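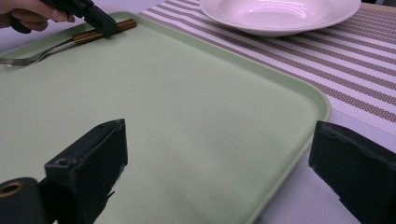 Have you ever set the table for dinner? Then you already know more than you might think about a job that some robots are just starting to learn!

At a company called Zaltari, people set out and clear away dishes for lunch every day. There are trays, bowls, forks, cups and a great many spoons, and for years every single piece was picked up by a person's hand. Now a robot named Gokico helps with part of the work. Gokico has an arm that bends in 7 places (your own arm bends at the shoulder, the elbow and the wrist) and, at the end of it, a gripper with two fingers.

Two fingers doesn't sound like much, does it? Try it yourself at home. Use only your thumb and one pointing finger, and pick up a fork from the table. You can probably do it, but I bet the fork swings around a little, and if you grab it too close to one end it tips right over. A robot has the same trouble. It has to find the fork, open its fingers wide enough, close them in a good spot and squeeze just enough to hold on.

So how does a robot learn all that? People teach it. They hold a gripper in their own hand, a bit like a big pair of tongs, and do the job with it again and again while a camera records. The robot's computer studies those recordings and slowly works out what to do. For Gokico's first lesson, the workers at Zaltari moved forks 243 times, and yes, some of them got pretty tired of forks!

One of those workers is Tapio Mäkelä. He has been in the dish room for 15 years, and when he first heard a robot was coming he was worried. Would there still be a job for him? That's a fair thing to wonder, and lots of grown-ups wonder about it when new machines come to work.

Tapio's days did change. He used to sort forks and spoons all morning, and his wrists hurt by lunchtime. These days Gokico does much of the sorting, and Tapio checks its work, helps when something gets dropped, and shows it new things to pick up. He had to take classes for that, and he says the first week was hard. He also misses chatting across the sorting table, so he and his friends now take their break together instead.

Some jobs still belong to people. Gokico gets muddled when spoons are stacked together, and it can't tell if a guest needs a hand carrying a tray. Tapio can do both before you finish asking.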